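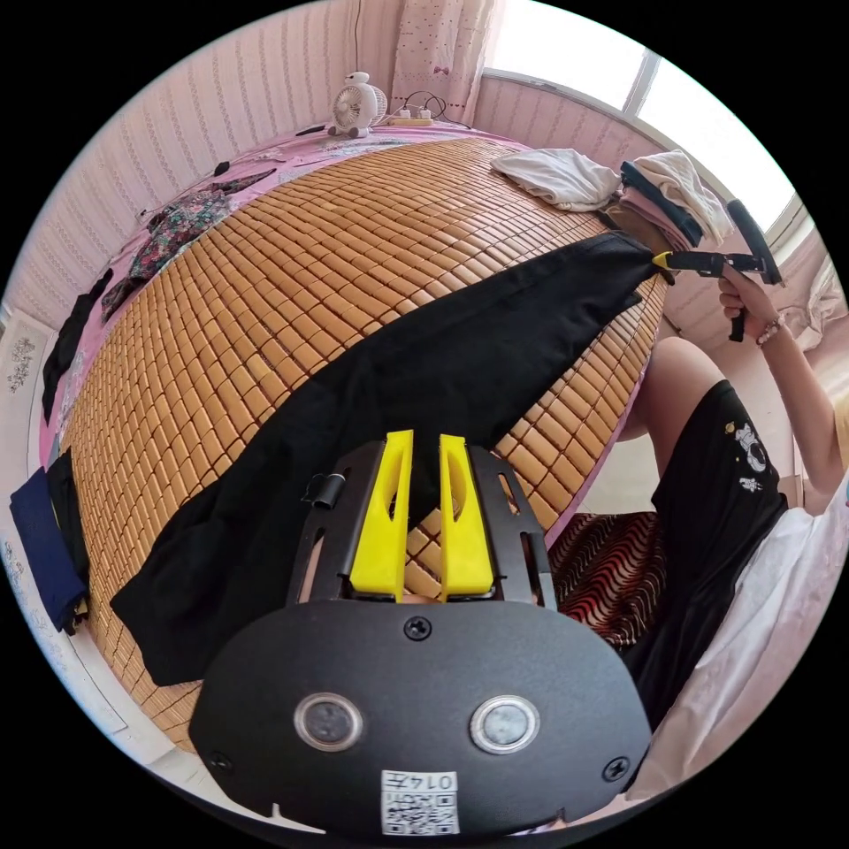

Somside will move its textile collection to Tuesday mornings from September. The new round covers 704 households and accepts clothing, bedding and flat cloth — shoes and duvets stay with bulky waste. 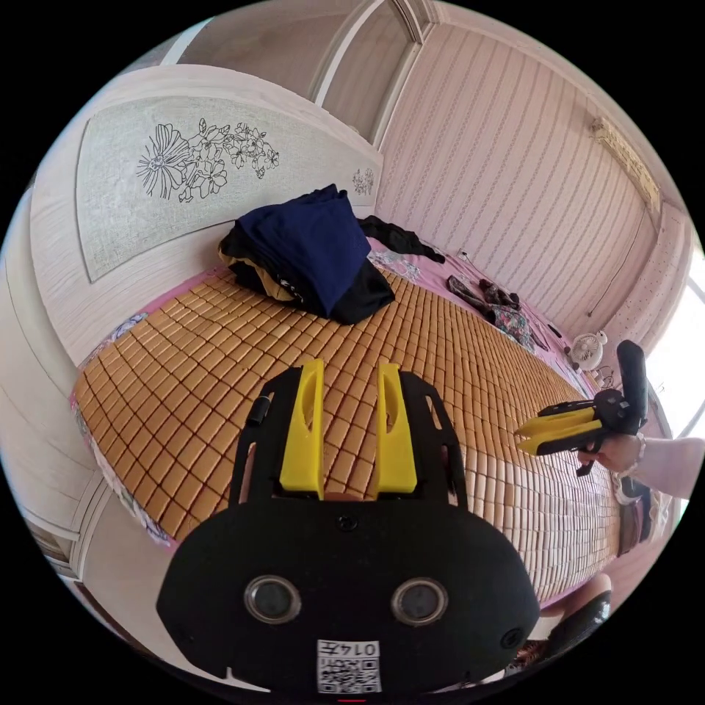

*A bedroom in use. Bed linen is accepted if bagged.*

Dakmont, the contractor, will supply 2 bags per household. Each may weigh up to 18 kg. Bags must be out by 7 am. 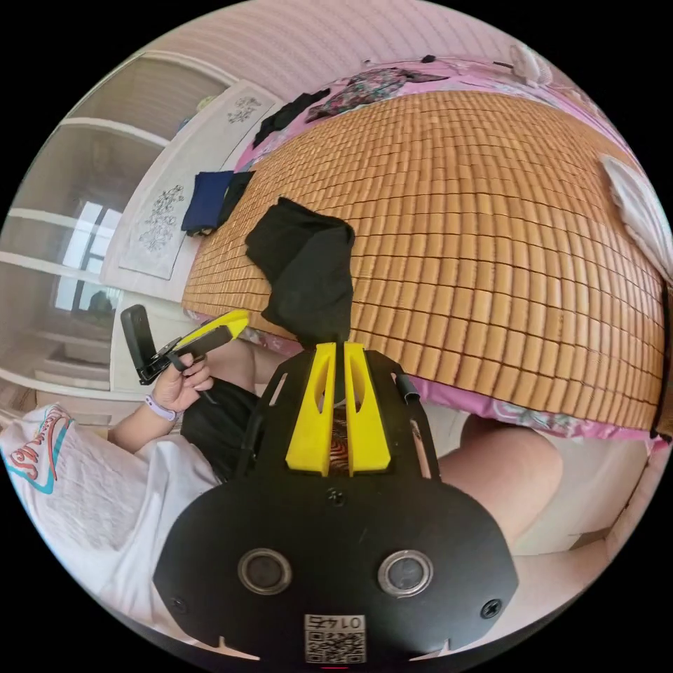

Siham Nimri told the council meeting that the old kerbside round missed Barrios entirely, and asked for the route map to be published first.

Dakmont says 288 addresses in Barrios are now on the list. Damaged items go to fibre recovery.
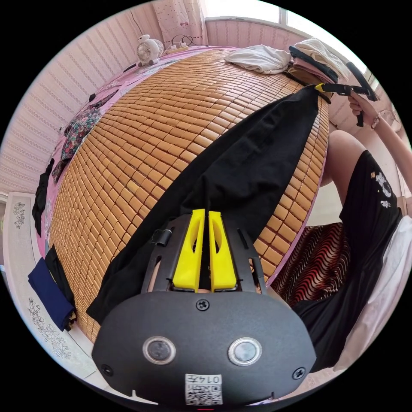

*Black cloth over a bamboo tile mat. Dark textiles need no separate bag.*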